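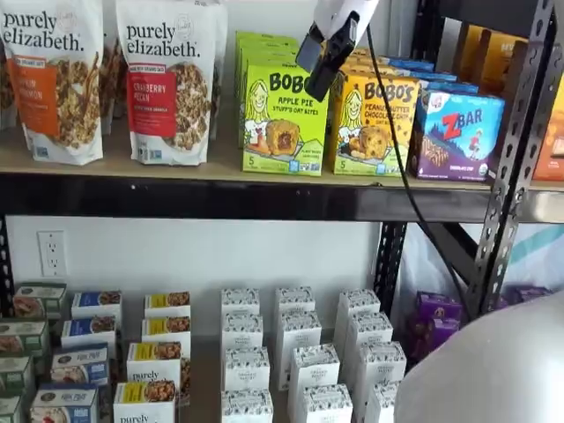

Ticket: Wrist camera and joint log out of step during shelf picking episodes
Opened by: Malou Hjaltadóttir, Skurkport site
Product: Edeo recorder
Status: Solved, waiting for confirmation
Priority: Normal

Description

We are recording teleoperated picking on the snack shelf, for training of the grasp policy. The set has 2,427 episodes until now. When I replay the new ones, the gripper in the video closes later than the gripper value in the log. In the older episodes I do not see this difference.

It is a problem for us because the policy learns to close too early. On the upper shelf, with the Clif Z Bar and Bobo's boxes, the fingers then close before they are at the box. I did not change anything in the operator settings.

Steps to reproduce
Start the recorder, home the arm, record one pick from the upper shelf, stop, open the replay and go to the moment of closing.

Expected: video and gripper value change together.
Seen: the video comes 4 frames late. The recording is set to 30 frames per second.

Log

09:40 - Malou
Restarted the recorder only. Same result.

10:15 - Nikzad support
Thank you for the clear report. Please check if the delay is constant inside one episode or if it grows. Please also tell us which clock source is shown on the status page.

11:05 - Malou
It is constant. I compared the start and the end of a long episode and the delay is the same. Clock source says "host". I believe it was "device" before, but I have no screenshot of it, so I can not be sure.

11:20 - Nikzad support
With "host", the frame gets its time when it arrives at the computer and not when the camera takes it. The update in January puts this setting back to default. Our Fostthorpe customer had the same. Please set it to "device", restart the recorder and the camera service, and record again.

13:30 - Malou
Done. I recorded 2 test picks, one with a granola bag and one with a box from the lower shelf. In both the delay is gone.

One question stays: can I repair the late episodes, or must we record them again? It is roughly one week of work for the operator - I would like to keep it.

14:10 - Nikzad support
You can keep them. As the delay is constant, use the shift option in the export and apply it only to the episodes after the update. Please check a few by eye before you add them to the training set.

14:45 - Malou
I will export tonight and mark the shifted episodes with a separate tag. Please leave the ticket open until I have checked them.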